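Section 3. Closing and taping a reused carton

Condar's old packing sheet promised that any carton could go round again if you taped it well enough. We doubt it. Read this section before you trust a used box with a Drena lamp base.

1. Set the carton on a flat table, against a wall if you have one. Press the side walls. If they give easily, stop and use a new carton.

2. Fold the short flaps first, then the long ones. The long flaps should meet. If you have to force them, the box is overfilled.

3. Lay clear tape along the seam and carry it 3 inches down each side. Smooth it with a flat palm. 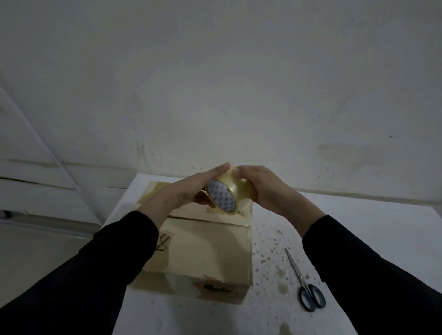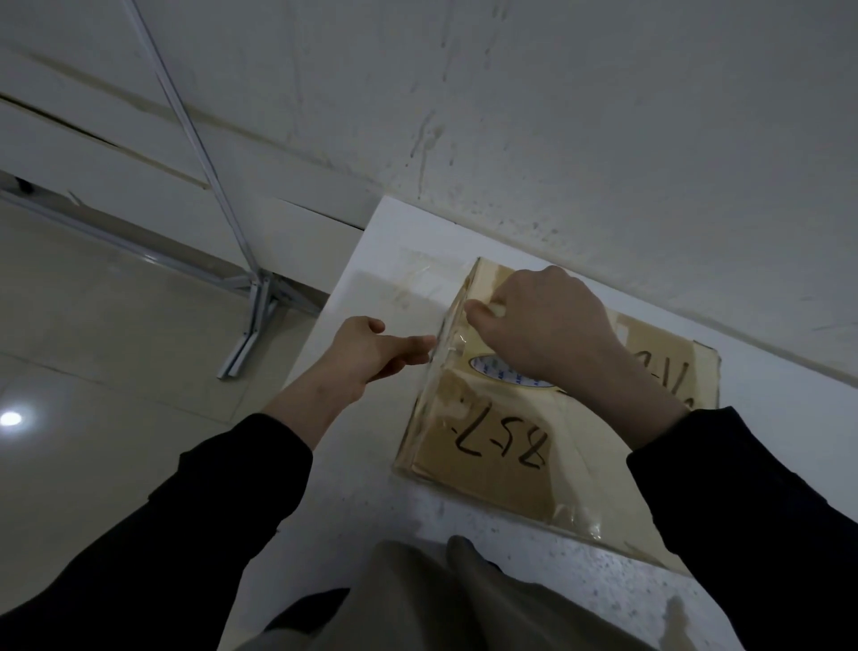
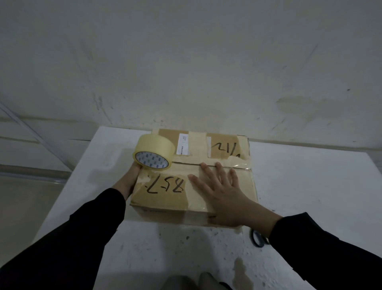
Worn cartons, clear packing tape, old marker writing on the cardboard.

4. Peel off or cover every old shipping label, and strike out old marker numbers. The Wustilden depot says its sorters ignore them. Don't count on it.

5. Turn the carton over and tape the bottom seam the same way.

CAUTION: More tape does not make soft cardboard strong. It will hold the flaps shut while the corners collapse.

NOTE: The Zervas load chart allows 21 pounds in a sound carton of this type. We would keep a reused one under 14, whatever the chart says.

6. Leave the carton closed for 60 minutes, then check the tape ends. If one has lifted, pull the strip off and lay a fresh one on clean cardboard. Taping over a loose end rarely lasts.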